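Eltmont robotics club heads to state with kitchen project

October 17, 2025

Seven students, one kitchen counter and a lot of shiny metal. The Eltmont High robotics club is going to the state student automation meet in February, and they're bringing the dishes.

The club got word last week that its project, Burik, made the cut in the household tasks division. It's the first time Eltmont has entered anything other than the maze race.

Burik is a small arm on a rolling base that is supposed to pick up cookware and put it where it belongs. Supposed to. At Tuesday-night-style sessions in Room 5 (they run late, bring a snack) the students have been teaching it by doing the job themselves, over and over, with hand-held grippers. Squeeze, lift, turn, set down. Start again. The recordings go into the training set and the arm tries to copy what the people did.

The set stood at 3,902 recordings when we stopped by. The team wants more before winter break.

"Plastic bowls were easy, we had those in like a week," said Catriona MacKinnon, a junior and this year's team captain. "Then we moved on to steel and everything got worse."

The trouble is shine. A polished pot throws back the ceiling lights, the gripper, whoever is standing next to it. Move it an inch and it looks like a different pot. Early on the arm would reach for a reflection and close on nothing. Once it shoved a saucepan clean off the counter, which got a cheer.

So steel is pretty much all they've done this month. The students take turns, five minutes each, then swap because hands get tired. They've been told to vary it: tip things toward the light, tip them away, grab by the rim, grab from the side. MacKinnon keeps a list taped to the cabinet of what has been covered and what hasnt.

Sheldon Gosselin, who teaches shop and physics and has run the club for five years, said he tries to stay out of it.

"I unlock the door and I order the screws," Gosselin said. "They argued for two days over whether to dull the metal with spray so it would be easier. They voted no. People don't spray their pots at home. I was pretty proud of that one."

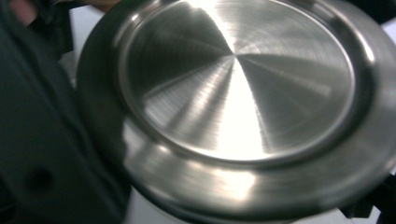
The club has also changed how it sorts its recordings. Blurry ones used to get thrown out right away. Now they stay in if the grip held, on the theory that the arm's own view is going to be blurry too once it's moving. MacKinnon said the jury is still out. They'll run both versions against each other after Thanksgiving and keep whichever drops less.

Money is the other thing. Tannous, the hardware store on the east side of town, gave a box of pots and lids with dents in them, free. Teltel, a local repair shop, is lending a bench and a spare power supply through the end of the school year. Travel to the meet isn't covered yet. A chili supper is planned, date to come, and yes somebody already asked if the robot will be serving. It will not.

At the meet each team gets a counter it hasn't seen before and a set of cookware picked by the judges. Points for every item put away, points off for drops. Teams can't touch the arm once the clock is running. Gosselin expects some of the bigger schools to show up with faster machines.

"Fast is fine," said MacKinnon. "We just want to get the kettle on the shelf. That's the one I think about."

New members still welcome, no experience needed, freshmen especialy. Sign up sheet is outside Room 5. Permission slips go to Gosselin before your first session. Anyone with old steel cookware to give away can leave it at the school office during regular hours, clean please.

Contact the newsroom | © 2025 All rights reserved | Back to top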